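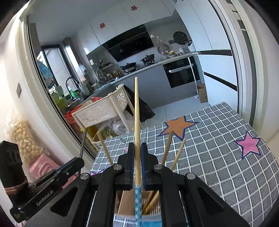
Chopsticks and holder, table by the kitchen door.

November, evening. Moved the utensil sorting out to the table, where there is more room than on the counter beside the stove. The chopsticks go back plain end up, blue flowered section down in the holder. I prefer it that way, although it means the tips stand in the open air. Plain wooden ones are to be kept separate from the flowered ones. Mixed pairs differ in taper and do not close properly on noodles.

Spoons are the harder case. The plastic ones are light and tip out of anything shallow.
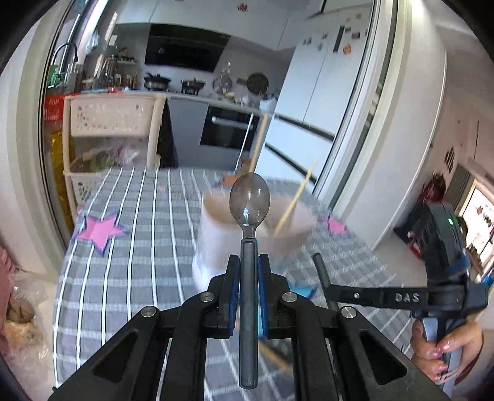 Zhenhua Yu thinks spoons should never share a holder with chopsticks at all, and that a drawer tray would settle the matter for good. I noted the objection. The drawer is full - 9 jar lids and the spare steamer cloths - and I do not want to clear it this month.

Provisional rule: chopsticks in the tall holder, spoons flat in the drawer once the lids have gone to Nicanor Robles, who asked for five of them.
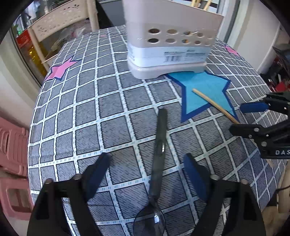
Until then the spoons stay on the table side, bowls all facing one way. The holder needs a rinse at the base every few days, as water collects there. Tablecloth to be shaken out before breakfast. Buy rice vinegar.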